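Cell notebook, Rosville
Jun 3, 2021

Protective stop again on the teardown/rebuild job. Dell tower, same one. Joint torque limit tripped on the downstroke over the board, arm froze with the fingers closed. Hit pause at the pendant anyway, then left it alone and copied the logs before touching anything. Do this first!! Last time we cleared the fault and lost the trace.

Log says target Z was 6 mm lower than taught. Taught point itself is unchanged, I diffed the program against the August backup. So either the tower moved or the tool frame did.

Checked the wrist view for the case position against the tray.
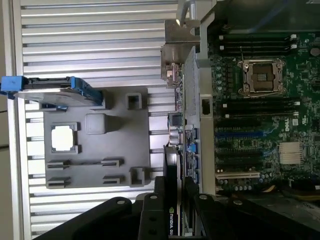
Wrist cam, tray on the left, CPU socket open.

The socket being open is what worries me. CPU is not in yet at this stage, frame open, bare pins. If the fingers come down a little to the right of where they should we are into the pins and that board is scrap. Nothing in the program keeps the tool out of that area. Should have been there from day one, my fault, I had it on the list and then did the gripper cable instead.

Reset, speed down to 12 percent, one hand on the e-stop. Ran the descent in steps.
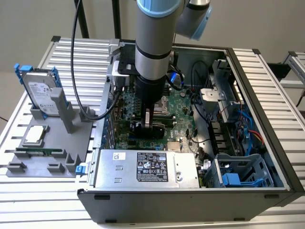

Force reading climbed way before it should have. Stopped the step at 13 N and backed off straight up, no twist. Limit in the Drimow config was set higher than that, leftover from the drive insertion where you need the shove. Config is global. So every skill that runs after the drive one gets the drive limit unless it sets its own. Bad. Changed it so each skill sets the limit on entry and puts it back on exit, inculding exit on fault.

Then the frame. Loosened and reseated the gripper at the mounting bracket, re-ran tool calibration twice. The offset mostly went away. My guess is the bracket screws worked loose but I did not mark them before I undid them, so can't prove it. Paint marks on now.

Also the tower is just sitting on the profiles. It slides if you lean on it, tried by hand. Harthorpe clamps are still in the box.

Went again, same slow speed, hovering over the board first to compare Z with the log.
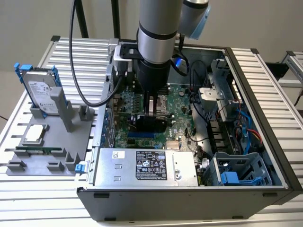

Z agrees with the taught value now. Did not run it at full speed and nobody else should either until the clamps are on.

Cable loop on the left needs watching. Hangs low over the tray, and on a big wrist rotation I can see it catching the tall post. Not the cause today I think, no side load in the trace, but wants a tie higher up.

Open:
- keep-out box over the socket, 2 cm margin all round
- clamp tower, then re-teach from the case corner
- ask Ardeleanu for the torque spec on the bracket screws, the manual just says "firm"
- cable tie
- check board under the magnifer before it goes back in the pool

Cell is tagged out, key is in the drawer. Logs are in the fault folder under todays date.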